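Aushilfe (m/w/d) für Zimmer und Wäsche gesucht, Pension Farina

Wir suchen ab sofort jemanden für unsere Gästezimmer. Minijob, 400 Euro im Monat, in der Hauptsaison auf Wunsch bis 500 (dann über Gleitzone, besprechen wir). Arbeitszeit vormittags, meist ab 9 Uhr, 16 Zimmer auf zwei Etagen, kein Aufzug.

Was zu tun ist: Betten abziehen und neu beziehen, Tagesdecken glatt ziehen, Staub wischen, Bäder. Vor allem aber Liegengebliebenes einsammeln. Die Gäste lassen alles auf den Betten, Spielzeug, Snacktüten, Tücher, Zettel. Bitte nichts wegwerfen was noch zu ist oder jemandem gehören könnte!
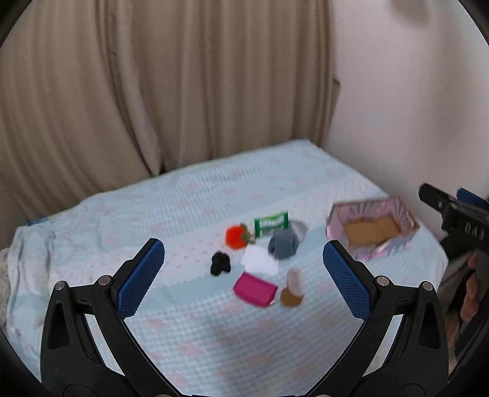

Fundsachen kommen in eine Tüte, Zimmernummer drauf, ab in den Schrank neben der Rezeption. Angebrochenes Essen in den Müll. Gesteppte Decken nur auf 40 Grad und nicht in den Trockner, die gehen sonst kaputt. Einarbeitung an zwei Vormittagen, natürlich bezahlt.

Sie sollten mitbringen: Deutsch so dass man sich versteht, sauberes Arbeiten, gesunder Rücken. Erfahrung schön aber kein muss. Auch Schüler ab 16 in den Ferien, bitte mit Einverständnis der Eltern. Rentner gerne.

Wir bieten: pünktliches Geld, Frühstück nach der Schicht, Parkplatz am Hof. Fahrtkosten bis 50 Euro im Monat. Jedes zweite Wochende frei.

Bewerbung kurz und formlos, Zettel an der Rezeption reicht, oder Sie kommen vormittags vorbei. Lebenslauf nicht nötig. Bewerbungsschluss 30.06.2018.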